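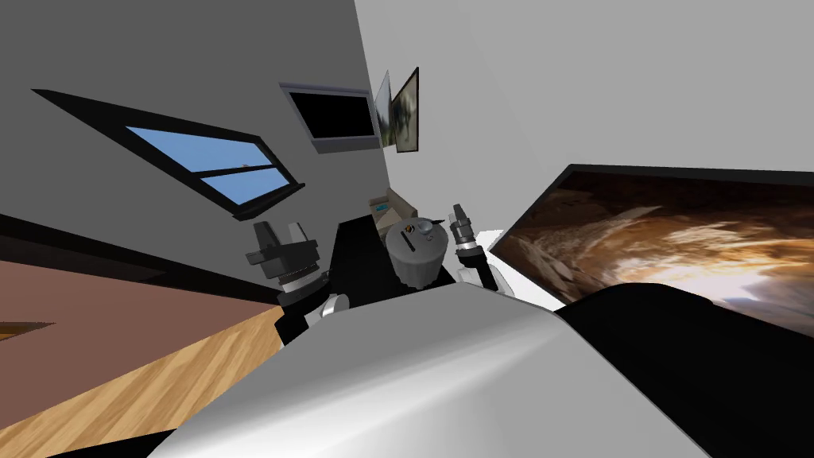 6月
Plallari 演示支持组 编

第5章 开放日与来访演示

本章供在展位、教室或来访接待场合操作 Hidska 双臂演示台的人员使用。软件安装见第2章，手柄配对见第3章，控制参数见第4章。本章的步骤按一天的先后顺序排列，上午场和下午场之间不需要重新执行5.1和5.2。

演示全部在仿真环境中进行。观众通过手柄控制虚拟机器人的两只手臂，在客厅场景的圆桌上取放小物件。现场没有会动的机械部件，但主机、大屏和线缆仍需按5.2的要求布置。

5.1 前一天的准备

1. 确认主机剩余磁盘空间不少于55 GB。开启回合记录后，一个满员的开放日会写入大量数据，空间不足时记录会自动停止，演示本身不受影响。
2. 在启动器中打开“场景”页，选择“客厅 / 圆桌”。首次载入要编译着色器，进度条可能停在中段不动，请等待其自行完成，不要强制退出。
3. 载入后检查以下几项：圆桌上铺有灰色桌布；桌上有圆碗和几件小物件；左右两只夹爪都在画面内，并能随手柄开合。
4. 把“初始姿态”设为“举起”。两臂应停在圆桌两侧，夹爪朝上，不与桌面接触。
5. 点击“另存为演示预设”，命名时写上场地名称。不要覆盖出厂预设。
6. 退出启动器，重新打开，用刚保存的预设再载入一次。

注意：更换显卡驱动后必须重做第2步。如果驱动是在开放日当天早上自动更新的，请预留出编译时间，或回退到旧版本。

说明：场景里的沙发、窗户和墙上的装饰画都是静态物体，夹爪碰到时会停住，但推不动、拿不起来。来访的小朋友经常想去拿画，可以提前告诉他们能拿的东西都在桌上。

5.2 展位布置

1. 主机放在桌下或桌后，进风口离墙至少一掌宽。
2. 大屏中心与站立成人的视线大致平齐。接待小学生团体时，把支架降到最低一档。
3. 操作席设在大屏正前方，地面贴胶带标出站位。两只手柄的挂绳必须套在手腕上。
4. 跟踪基站装在操作席左前和右前两角，向下倾斜。基站之间不要有反光的展板或玻璃柜。
5. 所有横穿通道的线缆用线槽压住，线槽两端贴平。
6. 接通急停踏板。本演示台的急停只冻结仿真画面，用于手柄失去跟踪或观众需要立即停下的情况。

小心：操作席周围一臂半的范围内不得站人。观众盯着屏幕时注意不到身边，挥动手柄可能打到旁人。排队区设在操作席侧后方，不要设在正后方。

小心：不要把手柄充电座放在操作席旁边的地面上。

与 Güler 支架配合使用时，先锁死底座的两只脚轮，再挂大屏。该支架的横臂有左右之分，装反后屏幕会向一侧缓慢下沉。

5.3 开场

1. 打开主机，等桌面完全显示后再打开手柄。顺序颠倒时，左右手柄可能互换。
2. 载入演示预设。
3. 操作人员站到操作席，双手自然下垂，按住两侧菜单键，直到状态栏显示“已校准”。
4. 双手依次向前、向上移动，看屏幕上的手臂是否同向跟随。
5. 用右手夹爪试着夹一次桌上的小物件，放回原处。
6. 按“重置场景”，让桌面恢复初始摆放。

第4步中如果手臂方向相反，请重新校准，不要在设置里勾选“镜像”。镜像选项只供面对面教学使用，勾选后下一位观众会继续沿用，很容易忘记取消。

5.4 接待一位观众

每位观众的体验按下面的流程进行。时间以现场排队情况为准，默认回合长度为137秒，可在“会话”页修改。

1. 询问惯用手，帮观众戴好挂绳，调紧到手柄脱手也不会飞出。
2. 请观众站到胶带标记内，面向大屏，双手下垂。
3. 由工作人员按下校准键。身高相差较大的两位观众之间必须重新校准，身高相近时可以跳过。
4. 让观众空手活动几秒，看着两只夹爪移动。不要在这时讲解规则。
5. 说明任务。推荐的第一个任务是把一件小物件移进圆碗里。
6. 按“开始”。
7. 回合结束后屏幕变暗，请观众把双手放下，再解开挂绳。
8. 擦拭手柄，重置场景。

说明：圆碗的碗沿有一定高度，从侧面推进去通常不成功，要先抬起再放下。观众连续失败三次时，工作人员可以提示一次，或者在“辅助”页把抓取容差调高一档。

说明：物件从桌边掉下后会落在地板上，夹爪一般够不到。此时不必重置整个场景，按“召回物件”即可，计时不停。

两人合作模式下，每人各持一只手柄，分别控制左臂和右臂。两人应并排站立，间隔加宽到两臂长，站位胶带需另贴一组。合作模式不支持中途换手。

小心：观众如感到头晕或站立不稳，立即踩下急停踏板，扶其离开操作席坐下。大屏演示引起不适的情况少于头显演示，但转动视角过快时仍会发生。建议全程锁定视角。

5.5 视角

出厂视角位于机器人身后偏上，能同时看到机身的浅色外壳、两只手臂和桌面。这个视角便于观众把屏幕上的手臂当作自己的手臂来用，适合第一次接触的人。

需要时可切换到以下视角：

桌面俯视：看得清物件的间距，看不出高度。适合讲解摆放任务。
手腕：画面跟随所选夹爪移动。适合技术来宾，不建议用于大屏前的排队观众。
房间一角：适合在无人操作时循环播放录像。

切换方法：在状态栏点击视角图标，或按键盘 V 键。切换后控制方向仍以机器人为准，不随视角改变。观众正在操作时不要切换。

由于出厂视角很广，画面边缘的物体会被拉长，窗框等直线看上去是斜的。这属于正常现象，与大屏的几何校正无关，请勿因此调整大屏。如果来宾询问，可在“视角”页把视场角调小一档给对方看，之后恢复原值。视场角过小时，夹爪抬高后会移出画面。

5.6 无人值守循环

午休或两场之间可以播放循环录像。

1. 按“重置场景”。
2. 关闭两只手柄，放回充电座。
3. 在“会话”页选择“循环”，指定回放文件夹。
4. 勾选“静音”和“锁定键盘”。

回放文件使用 Flulgate 格式，单个文件夹最多读取2,688个回合，超出部分按文件名顺序忽略。录像中若含有某位观众的语音，请先在导出工具里去除音轨。

恢复演示时，解除键盘锁定，回到5.3的第2步。手柄不必重新配对。

5.7 常见问题

一只手臂停住，另一只正常。
先看停住一侧的手柄指示灯。灯灭为电量不足，换备用手柄；灯亮但闪烁为跟踪丢失，检查基站是否被人挡住。仍无反应时，踩下急停再松开。

夹爪合上了，物件没有夹住。
物件过于靠近指尖。请观众把手再往前送一点。若每位观众都出现这种情况，重新校准一次。

物件在夹爪里抖动。
把“物理”页的步长调到默认值。前一位技术来宾可能改过这一项。

画面卡顿。
关闭回合记录，看是否改善。如无改善，把阴影质量降一档，桌布的褶皱会变得平一些，操作不受影响。主机温度过高时请停机，待风扇转速恢复后再开。

屏幕某处出现大面积黑色。
有些近处的表面在当前光照下本来就渲染得很暗，移动视角后如果黑色区域的边界随之变化，属于正常。如果黑块固定在屏幕同一位置不动，检查视频线和大屏。

错误代码31。
预设与当前软件版本不符。用出厂预设载入，按5.1重新保存。

5.8 收场

1. 结束最后一个回合，退出启动器。退出时提示保存场景改动的，选择“否”。
2. 把当天的回合数据复制到外接硬盘，核对文件夹大小后再删除主机上的副本。
3. 关闭手柄和基站，用干布擦净手柄，挂绳单独清洗。
4. 先关大屏，再关主机。
5. 拆下基站，装回原包装的凹槽，镜面朝里。
6. 收起线槽。地面胶带当天撕掉，留过夜后容易残胶。
7. 在登记表上填写场地、预设名称以及当天更换过的部件。

若第二天在同一场地继续演示，第5步和第6步可以省略，但基站必须断电，手柄须放入充电座过夜。次日从5.3开始执行。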